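Workshop Notes: Keeping Bare Steel Through the Cold Months
Posted 27 December 2012
Filed under: Storage, Rust, Cleaning

Most rust in a home shop starts between the first hard frost and the spring thaw. Steel cools overnight, the door opens, warm air comes in and water condenses on every cold surface. The notes below cover an unheated or part-heated shop with bare steel tools, cast iron tables and loose hardware in metal bins.

Temperature and moisture

Put a humidity gauge at bench height, away from the door. A second one on the floor is useful if the slab is bare concrete. Readings by the ceiling are of little value. I keep the shop at 57 degrees when I am working and let it drop when I am not, and I bring it up slowly. A propane heater without a flue puts water vapor into the room and will fog a cast iron saw table in one morning. Use electric heat, or a vented unit.

If the gauge stays above 60 percent, run a dehumidifier. Compressor types ice up in a cold room. Desiccant types keep working, and the air they return is a few degrees warmer.

Do not store anything steel directly on concrete. Scrap strips of wood under a tool chest are enough.

Cast iron tables

1. Remove sawdust with a brush, then a vacuum. Sawdust holds water against the iron.
2. Wipe with mineral spirits and let the surface dry.
3. Treat stains with a gray abrasive pad and light oil. Work in one direction, along the length of the table.
4. Wipe until the rag comes away clean.
5. Apply paste wax. Leave it to haze, then buff.

Car wax with silicone in it should stay out of the shop. It transfers to lumber and causes fish-eye in the finish. I have used Onitz paste wax for several winters. The Mostow product is softer and easier to spread in the cold, but I find it needs a second coat by the end of January.

Sheets of cardboard make poor table covers because they draw moisture. Use a rubber-backed mat or an old wool blanket, and lift it once a week to look underneath.

Hand tools

Plane soles, chisels and saw plates get a wipe with an oily rag after every use. Camellia oil or light machine oil will do. Keep the rag in a lidded tin. A rag soaked in linseed oil is another matter: it can heat up and catch fire, so spread it flat outdoors to dry before throwing it out.

Leather sheaths and foam drawer liners both hold water. Chisels that spend the winter in a leather roll should be taken out and wiped at least monthly. Drawer liners made of cork or plain felt, lightly oiled, have given me less trouble.

Silica gel works in a closed drawer and does very little in an open one. A 900 gram tub will fill enough small cloth bags for a full-size tool chest. Dry the bags in the oven at a low setting when the indicator beads change color, following the temperature on the tub.

Screws, nuts and bolts

Plated hardware can be left in its box if the box is dry. Plain steel hardware should be moved out of cardboard into jars, lidded tins or metal bins. Add a few drops of light oil to a jar, close it and roll it on the bench until the parts are coated.

Brass and steel should be kept apart. Stainless goes in its own container too, mostly so that it can be found.

Label the container and also put one sample part on the outside with wire or tape. Paper labels come off in a damp room. Paint marker on bare metal lasts, provided the metal is degreased first.

Rusted hardware

For small parts with surface rust, white vinegar is adequate.

Fill a plastic tub deep enough to cover the parts. Soak overnight. Scrub with a stiff nylon brush, rinse, and move straight to a bath of water with a spoonful of baking soda. Rinse again, dry with a hair dryer and oil at once. Parts left to air dry will flash rust within the hour.

Do not put galvanized or zinc-plated parts in vinegar. The plating will come off. Do not soak hardened bolts or springs in any acid, as they can turn brittle. Chelating rust removers are slower and safer for these. Vass sells one by the gallon that can be reused until it turns black.

Vinegar and bleach must never go in the same tub, including a tub that was not rinsed well.

Metal bins and trays

Bins are usually neglected until they stain whatever is kept in them. Once a year is often enough.

Empty the bin fully. Turn it over and knock the bottom to free chips from the corners and seams. A magnet wrapped in a plastic bag picks up filings; pull the bag off inside out over the trash. Wash with warm water and dish soap, rinse, and dry with a towel. Finish in front of a fan or heater, paying attention to folded edges, where water stays longest.

Scratches on the floor of a bin are cosmetic on stainless and on heavy galvanized sheet. White powder on galvanized metal is zinc corrosion from trapped moisture. Remove it with a nylon brush and a little vinegar solution, rinse well and store the bin where air can get to it. Red rust means the coating is gone in that spot. Sand the spot, wipe with spirits and touch up with cold galvanizing paint. Cosau makes a brush-on version that covers in 2 thin coats. Allow a full day between them if the shop is cold.

Drain holes in a bin or tray should be checked with a nail or a short length of wire. If small parts fall through them, lay a piece of window screen over the hole. Tape over a hole traps water.

Avoid wire wheels on thin sheet. They strip the coating faster than the rust.

Monthly check

Read the humidity gauge and write it down. Lift the table covers. Open every drawer. Wipe the chisels. Change or dry the silica bags. Run a dry white rag along the underside of one steel shelf; an orange rag means the whole shelf should be cleaned and oiled. The full round takes me 5 minutes if nothing is wrong.

Storing empty bins

Empty bins should be stacked only when fully dry, with a strip of wood between each pair. Nested bins with flared sides lock together if there is any water between them, and prying them apart bends the rims.

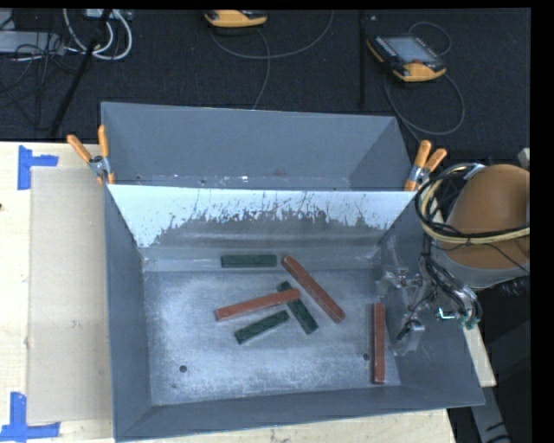
Bins too large to stack can be stored on their sides on a shelf, open face toward the room. Leave a gap at the wall, and keep them off any shelf that also holds pool chemicals, fertilizer or ice melt.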